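About Cisedeo

Cisedeo tests whether general-purpose robot arms can do ordinary chores and shop-floor jobs without a technician standing by. We run trials for appliance makers, packaging plants and contract assemblers, and we report what the arms do under fixed conditions.

Most of our work takes place on a tabletop. If a two-finger gripper cannot handle plain parts on a flat surface, there is little point in sending it to a kitchen or a packing line.

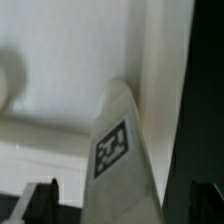
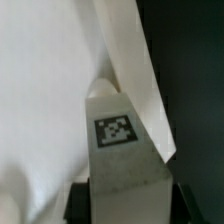
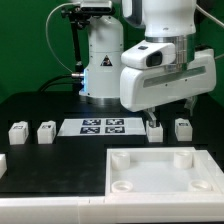

Bench work at Garthorpe: two views from the gripper, and one of the table with both arms, the blocks and the tray.

What we do

The company was started by Stanisława Olszewski, who had spent 15 years in fixture design and wanted a test house that did not sell robots. We still do not sell robots. We do not resell grippers, cameras or software, and we take no commission from firms that do.

A client brings a job, such as loading a dish rack, sorting fasteners or placing bottles in a carton. We break it into single motions and write each one up as a bench task. The current library holds 194 tasks. Each is run 100 times on the same setup, with start positions drawn from a fixed list. A run counts as complete only if no person touches the table between the start signal and the final release.

Square printed markers are used on many parts and fixtures so that positions can be checked independently of the robot's own estimate. Tasks are repeated with the markers removed whenever the client's site will not have them. Scores for the two conditions are kept in separate tables and are never averaged.

Can machines do the chores yet?

Some of them, in a known place, with known objects. Picking up a rigid part and setting it in a tray is well within reach. Insertion with a close fit is slower and depends heavily on how the part sits in the fingers. Cloth, wet dishes, plastic film and anything that nests or tangles still give poor results, and a change of lighting or tray height can undo a week of tuning.

Households are harder than shops. A shop can paint a line on the floor and keep the bins in the same place. A kitchen drawer is different each time it is opened. We advise clients to be careful with demonstration videos and to ask how many attempts were made – and who reset the objects.

Programs

Vollis is our shop-floor series. It covers part transfer, tray loading, kitting and simple assembly.

Eder is the household series. It covers tableware, laundry, pantry items and surface wiping. Eder tasks are scored for breakage and spillage as well as completion.

Both series are revised every June. Retired tasks stay in the archive so that older reports can still be compared.

Staff and site

We are a staff of seven: four test engineers, two technicians and an office manager. The bench rooms, a small machine shop and a mock kitchen are on one floor of the Garthorpe building. Fixtures are made in the machine shop, and drawings are supplied with every report.

Visits are by appointment. Clients may watch their own trials but may not handle parts during a run. For a quotation, send a short description of the job, the weight and size of the largest item, and the cycle time you need.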